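**Penima Yard update, 06/03/2009**

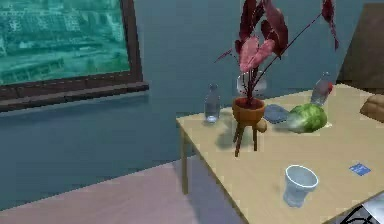
**Is the old Penima cannery coming down?**
Most of it stays. The brick front on Lahlou Street and the long shed behind it are kept, the two cold storage additions from the seventies go. Demo permit is filed, not issued.

OK, the rest, quickly, I have to get this to the printer by noon.

Zarkton Partners (the buyer) filed the full plan with the city last week. 200 apartments, ground floor shops along Lahlou, and a parking structure with 600 spaces on the rail side. Architect is Tristosov, same office that did the library annex. Went through the packet last night. It's long. Things that jumped out:

- Height. Nine floors at the rail end, stepping down to four on Lahlou. The version we saw in the winter had six at the tall end. No explanation in the packet for the change.
- Truck access is now off Dorsey, not Lahlou. Good for the shops, not so good if you live on Dorsey.
- The public walkway through the middle is still in, but it's gated at night. Hours "to be determined."
- Shops: 2 large spaces and a row of small ones. No tenants named. The grocery rumor is still a rumor, please stop asking me.

Haruto Yokoyama is project manager for Zarkton and he did call me back, which I appreciate. He says the extra floors pay for keeping the long shed, the roof is in worse shape then they thought when they bought. I asked for the roof report. He said he'd look into whether he can share it. He also said construction would start next spring at the earliest and take a little over two years. Cannery front gets done first, apartments last.

Kourosh Abbasi from the Dorsey Street block group sees it differently. His letter to the planning office is two pages and worth reading, copies at the hardware store counter. Short version: trucks, shade on the back yards from the nine-story end, and the traffic study. The study puts the project at 2,882 car trips on a weekday, but the counts were taken in August with school out. He wants them redone in the fall. Planning hasn't answered him yet.

My own two cents. I'd like to see the building used. It's been boarded up since before my kids were born and the fence on the rail side is a joke. But nine floors showed up with no warning and that's a lousy way to start with the neighbors. Put it back to seven and I think a lot of the noise goes away. Others on my block feel stronger than that, both directions.

What's next: planning staff writes there report, then a hearing, then council. No hearing date yet. When it's set there'll be a yellow sign on the Lahlou fence and a notice in the mail if you're within three blocks. Written comments are being taken now. Put "Penima cannery" on the first line or they get filed with the rezoning stuff, ask me how I know.

The plans are at the library, reference desk, big flat binder. Can't be checked out. Sheet 14 is the one with the shadows on it, sheet 9 has the truck turn.

Correction from last issue: the rail strip belongs to the county, not the railroad. Sorry. Two people wrote in.

Parking on Lahlou next week is odd side only, gas main work.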